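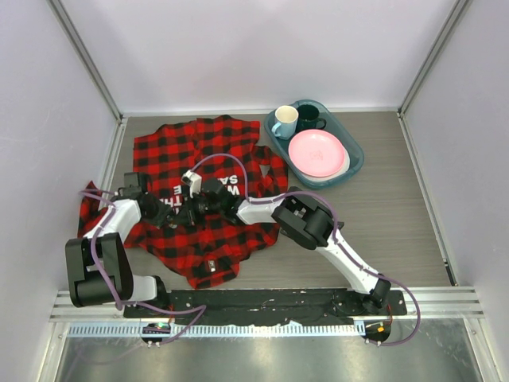
Figure 3. Red-and-black checkered garment, spread and slightly rumpled, on a gray wood-grain surface. The far edge is wavy and the near end is bunched.

3.2 Resting state of patterned garments

The folding literature usually treats a garment as either flat or crumpled. Most garments handled in a home are in neither state for long. A shirt put down on a table before folding has a body that is mostly open, one or more regions where the cloth lies over itself, and an outline that departs from the cut of the garment by an amount that matters to the next fold. We call this the resting state. This section sets out how it was described for the Pikero set, which contains 224 garments, and why woven or printed checks were treated separately from plain cloth.

Each garment was divided into four zones: upper body, lower body, left sleeve and right sleeve. Left and right are those of the layout as it lies on the table and do not refer to the wearer. This convention was adopted after the first trials, in which shirts laid face-down produced a large number of sleeve labels that had to be exchanged. For each zone the annotator recorded whether the cloth was a single layer, whether the boundary could be followed without a break, and whether any part of the zone crossed into a neighboring zone. A zone could be marked undetermined where it was covered or where the layers could not be separated by eye.

The annotations follow a written protocol prepared by Niloufar Arabzadeh. The version used here is the one of Jun 12, 2025, which differs from its predecessor in two respects. Bunching at the hem is recorded as a property of the lower body and no longer as a separate defect class. A gap enclosed by a curved piece of cloth, through which the supporting surface can be seen, is recorded as an opening and does not count as missing fabric. The second change was needed for sleeves in particular. A sleeve that bends back toward the body will often leave a small area of tabletop exposed inside the bend, and earlier annotators had drawn the boundary straight across it. Figure 3 contains an opening of this type in the folded section next to the tray.

Checks as a reference grid

A check offers something that plain cloth does not: a set of lines known to be straight and perpendicular when the fabric is relaxed and flat. Where a line in the pattern curves, the fabric beneath it has been sheared, lifted or seen at an angle. Where a line stops and resumes with an offset, one layer lies over another. These two cues, curvature and offset, can be read over the whole surface of the garment, while the outline gives information only at its edge.

Large checks are the more useful for locating folds between zones, and small checks for locating wrinkles within a zone. Buffalo plaid falls in the first group. Its squares are large in relation to most wrinkles, so a shallow wrinkle may pass through the interior of a square without touching any line and leave no trace in the pattern. Shading then becomes the only evidence, and shading is weak in the black squares. Annotators were instructed to follow a suspected wrinkle into the nearest red square before marking it, and to leave it unmarked if it could not be followed there.

The intermediate tone of the pattern is a further source of error. In a two-color buffalo check, the squares where one color crosses the other appear as a third, darker shade of the brighter color. An annotator working quickly may take a row of dark red squares for a shadow cast by a ridge. In the trial round this was the most frequent disagreement on garments of this pattern, and it became uncommon once the annotators had been shown a flat sample of the cloth. The remaining cases were nearly all near the hem, where bunching compresses the squares and the regular alternation of tones is lost.

Lettering, labels and other marks 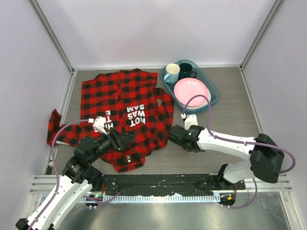
Printed lettering was recorded separately from the pattern. It has two uses. It gives the orientation of the garment when the collar and hem are both difficult to identify, and its baselines provide a second set of reference lines that do not depend on the weave. Lettering set in several stacked lines is the better case, as the distance between lines can be compared at each end of the block. A difference between the two ends indicates a fold or a slope within the printed area.

Upside-down lettering was transcribed in reading orientation. Only characters that could be read were entered, and no attempt was made to complete a word from a fragment, even where the completion seemed obvious. The rule is strict for a practical reason: a completed word implies a continuous printed area, and the purpose of the record is to show where that area is interrupted. A fragment standing alone at the side of a longer text was entered as its own item with a note of the side on which it lay.

Small labels and tags were marked with a point only. They move independently of the cloth if attached along one edge, and their orientation proved to be a poor guide to that of the surrounding fabric. They were kept in the record because they help to match successive views of the same garment. Their color was not recorded, as it changed too readily with viewing angle to be useful.

Position on the work surface

A garment was counted as supported where the cloth lay on the tabletop and as overhanging where it passed beyond the edge. Overhang was recorded by zone. Sleeves overhang far more often than bodies, which follows from the usual practice of placing the body first and letting the sleeves fall where they may. An overhanging sleeve should not be treated as harmless. Its weight acts on the shoulder seam, and on light cloth this can draw the upper body out of square while the rest of the garment remains as placed. The effect is visible in checks as a fan of slightly diverging lines running from the shoulder toward the table edge. On plain cloth we were not able to identify it with any confidence.

Other objects on the table were noted if they limited the area available to the garment. The layouts include a class in which the garment shares the surface with tableware on a tray, a common enough arrangement in a home where the kitchen table is also the folding table. Tableware was described by type, color and position on the tray, and was given no further analysis in this section. What matters for the resting state is the space it leaves. With a tray at the right, a sleeve on that side has either to run alongside the body or to be folded back, and both arrangements place cloth close to or on top of the lower body zone. This accounts for part of the asymmetry between left and right sleeves reported in the next section, though we cannot say how large a part.

Agreement and limits

The full record contains some 3,000 zone entries. Each was made by 2 annotators working independently, and entries on which they differed were passed to a third. Agreement was highest for overhang and lowest for the single-layer judgment on the lower body. The Khan and Plerkus groupings of cloth weight were both tried as a means of explaining the low values; neither separated the difficult garments from the easy ones. Pattern did so more clearly. Plain dark garments were the hardest, large checks were intermediate, and small checks on a light ground were the easiest.

Three limits should be stated. The zone scheme was designed for shirts and transfers badly to garments with hoods or with long ties. The undetermined mark combines two conditions, covered cloth and ambiguous cloth, which a later version of the protocol ought to separate. Finally, the record describes the garment at one moment only. A rumpled upper body may be the start of a fold or the remains of one, and the entries make no distinction between them — any account of the order in which cloth was moved has to be taken from the sequence data in the Zevetham supplement, where successive views of each layout are listed together with the zone boundaries carried over from one view to the next.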